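Fiction / Short Reads

The notice for Tomás Heffernan's father ran to 200 words, and the paper charged by the line after the first ten. Tomás sat at the kitchen table in Fillard with a pencil and tried to get it shorter.

He had the dates, and he had the name of the church. His aunt had sent a list of the surviving relatives in order of age, with the spouses in brackets, and a second list an hour later with two names crossed out and one put back.

"Who's Jamie Pearce?" his wife asked. She was reading over his shoulder with her coat still on.

"I don't know. He's on Dad's list."

His father had left a list of his own in the drawer with the truck papers. It was written on the back of a feed invoice from Palwood for $1,975, marked paid. Most of it was what you would expect. He wanted the small hymn book, no lilies, and the good suit only if it still fit. At the bottom he had printed, Dear friend of Jamie Pearce, Entwistle.

Tomás phoned his aunt. She said she had never heard of any Pearce, and that his father had not been to Entwistle since they closed the creamery. She asked whether he had put her middle name in. He said he had. Then he wrote it in.

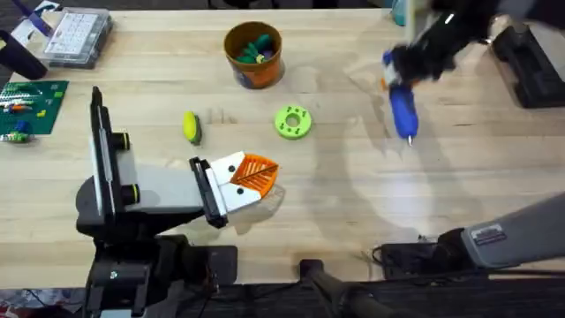
SHORT READS

The phone book at the post office had 4 Pearces in it. The third one was a woman who said Jamie was her brother and that he was out with the dog, and could she say who was calling. Tomás told her. She was quiet and then she said, "Oh, Martin's boy."

Jamie Pearce called back at half past eight that evening. He had a slow voice and he coughed away from the phone.

"I wondered when I didn't get a letter," he said.

"He wrote to you?"

"First week of the month. Since the mill."

Tomás had known about the mill the way he knew about the war, as a thing that came before him. His father had worked two winters at Kolell when he was nineteen and had come home with a bad shoulder. That was as much as he had ever said.

"We bunked together," Jamie said. "I lent him the fare home. He paid it back, a bit at a time, in the letters. Then he'd finished paying and he kept on writing."

"What did he write about?"

"The weather, mostly. What he got for his calves. You, when you were in school. He didn't think much of your truck."

Tomás looked out the window at the truck.

"I've kept them," Jamie said. "You could have them if you want. I'd like to hang on to a few."

They talked about the funeral. Jamie did not drive at night anymore, but his sister did, and she thought they could make it if the service was at eleven. Tomás said it was at eleven. He gave directions from the highway, left at the grain elevator, and Jamie repeated them back while he wrote them down.

When he had hung up, his wife put a plate in front of him. She had been through the notice herself and taken out the creamery, the curling club and one of the two beloveds.

"That's a fair bit cheaper," she said.

He read it through. He put the curling club back, because the club was sending sandwiches. Under the grandchildren he wrote the line the way his father had it, with the town after the name.

"Your aunt will ask," his wife said.

"She can ask him. He'll be there."

In the morning he drove the page to the newspaper office, where the girl at the counter counted the lines with the end of her pen. She stopped near the bottom.

"Is this one family?"

"No," Tomás said.

"Do you want it in with the family, or after?"

He thought about it. There was a man behind him waiting to sell a snow blower.

"In with them," he said, and he got out his wallet.

Get a new story in your inbox every month – enter your email to subscribe. You can unsubscribe at any time.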